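Support > Guvine Two-Arm Bench > Set-Up Guide > Section 4: Task Board Placement and Work Rules

3 January 2026
By Gretix Technical Documentation

Print this page | E-mail this page

4. Task Board Placement and Work Rules

This section covers placement of the task board, the starting layout of the pegs and discs, and the rules that apply while the arms are enabled. It assumes that the arms have been mounted and homed as described in Section 3. Do not begin this section with an open fault on either arm.

4.1 Before you start

Read the site rules for your location. Where a site rule is stricter than this guide, follow the site rule. The Rastholm and Zamora sites each keep a local supplement, and operators at those sites must have signed it before their first shift.

You will need:

Task board and the complete part set for that board
Soft cloth, lint free
Feeler gauge
Run log, paper or electronic
Enable switch with tested cable

CAUTION: The arms can move as soon as the enable switch is closed. Keep the switch open during every step in 4.2 and 4.3.

4.2 Placing the board

1. Open the enable switch and hang it on its hook. Confirm that the status lamp on the controller is amber.

2. Wipe the tabletop. Grit under the board will tilt it enough to spoil a tight insertion.

3. Set the board flat between the two arms with the long side running away from the operator side. The rectangular slots go nearest the operator.

4. Press on each corner in turn. If the board rocks, lift it, wipe both faces, and set it down again. Do not shim a board with tape or paper.

5. Check that each raised plate is seated. A plate that stands proud by more than the thinnest leaf of the feeler gauge must be reseated before use.

6. Route all cables to the outside of the arms. No cable may lie on the board or pass between the board and a hand. Leave enough slack for a full wrist turn.

7. Run the board check from the Setup menu. The controller reports the board angle. Any angle inside the limit shown on the screen is acceptable, and the board does not need to be squared by eye.

NOTE: The board check must be repeated whenever the board has been lifted, even if it is returned to the same place.

4.3 Setting out the parts

1. Remove the parts from the tray and inspect each one. Reject any part with a chipped end, a flat spot, or a visible burr.

2. Place small pegs and discs in the far half of the board, in the zones given on the layout card.

3. Place the two large cylinders beside the rectangular slots, thick cylinder on the left and thin cylinder on the right.

4. Leave all slots and holes empty unless the layout card calls for a preloaded part.

5. Compare the finished layout with the card and initial the run log.

Do not mix parts from two sets. Wear is tracked by set, and one worn peg in a new set will make the fit records useless for both.

4.4 Rules while the arms are enabled

4.4.1 One operator holds the enable switch. That person has no other duty during the run. Handing over the switch requires the switch to be opened first.

4.4.2 No person may reach over the table while the switch is closed. This includes picking up a dropped part.

4.4.3 Only one hand may hold a part at a time, except in a handover program. The idle hand stays above the table at its park height.

4.4.4 Speed for the first 15 cycles after any board change is limited to 18 percent. The limit is applied by the controller and must not be raised from the service menu.

4.4.5 If a part is gripped off center, let the program finish its retry. Stop the run after the second failed retry and record the part in the log.

4.4.6 Stop at once for any of the following: contact between the two hands, a cable drawn tight, a part pushed under a plate, or a sound from a joint that was not present at homing.

WARNING: A stopped hand may still be under load. Do not pull a part out of closed fingers. Use Release from the Manual menu, and keep your own hand clear until the fingers have opened.

4.5 Hand positions over the board 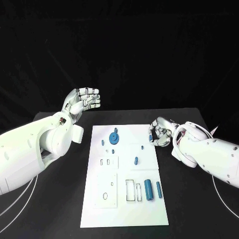
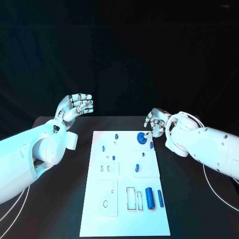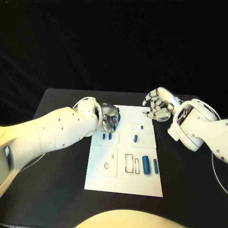
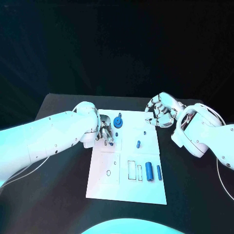
4.6 After a stop

1. Open the enable switch.

2. Wait for the amber lamp. If the lamp stays green, cut power at the wall and go to Section 9.

3. Write the cycle number and the reason for the stop in the run log before touching the table.

4. Close the switch, use Release if a part is held, and then send both arms to Park.

5. Open the switch again. Reset the parts to the layout card.

6. Repeat the board check (4.2, step 7) and restart from the first cycle. A run may not be resumed from the middle.

NOTE: A run that was stopped under 4.4.6 is logged as stopped, even where the program had finished its last insertion.

4.7 Intervals

Every 100 cycles: wipe the fingertips and the upper faces of the plates. Inspect the cables from the wrist back to the table edge.

Every 700 cycles: gauge the full part set, check the shell screws on both forearms, and replace the fingertip pads if the grip test reads low. Record the part set number and the test result on the same line of the log.

Between intervals, do not tighten shell screws on an arm that is powered. Missing screws are to be replaced from the Gretix hardware kit only. Longer screws of the same thread can reach the wiring.

4.8 Records

Keep the run log with the bench. Completed logs go to the site file and are held for as long as the part set is in service. Entries are corrected with a single line and initials. Electronic logs are exported at the end of each shift under the bench number, followed by the part set number.

If the bench is moved to another table, close the current log and open a new one. Repeat Section 3 in full before returning to this section.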